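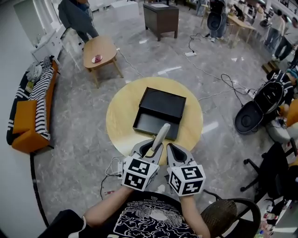

Reading time: 5 minutes

How a Furnace Heats a House

By Linnea Magnusson

A furnace is a machine that warms air and pushes it through a building. It is often in a basement, a closet or an attic. Many furnaces burn natural gas. Others use electricity.

The thermostat

The thermostat is the small control on the wall. It measures the temperature of the air near it. Suppose it is set to 20 degrees Celsius. When the room gets cooler than that, the thermostat sends an electrical signal to the furnace. When the room is warm enough, the signal stops.

The burner and the heat exchanger

In a gas furnace, the signal starts a small fan that clears old air out of the burner. Then an igniter gets very hot, a valve opens, and the gas catches fire. A sensor checks for a flame. If it does not detect one, the valve closes.

The hot gases from the flame go into metal tubes or chambers called the heat exchanger. The air for the house moves over the outside of the metal and picks up heat. The two streams do not mix. The burned gases leave through a pipe called a flue.

The blower and the ducts

A larger fan – the blower – pushes the warm air into ducts. Ducts are long metal or flexible tubes inside walls, floors and ceilings. The air comes out through openings called supply vents.

Cooler air goes back to the furnace through return vents. It passes through a filter, which catches dust and hair. A clogged filter lets less air through, and the furnace may get too hot and shut itself off.

Why does it click and bang?

The click is often a switch or valve. A soft whoosh is the gas lighting. Metal ducts can tick or pop when they warm up, as metal gets slightly larger when heated. A loud bang is different, and an adult should call a technician.

Words to know

Duct: a tube that carries air.
Flue: a pipe that carries burned gases outside.
Igniter: the part that lights the gas.
Return vent: an opening where air goes back to the furnace.

Safety

Do not open the furnace or put toys, paper or clothes near it. If you smell gas, go outside and tell an adult right away. A carbon monoxide alarm should never be unplugged – if it sounds, everyone leaves the house.

Checked by Diarmuid Keane, heating technician. Updated 8 June 2026.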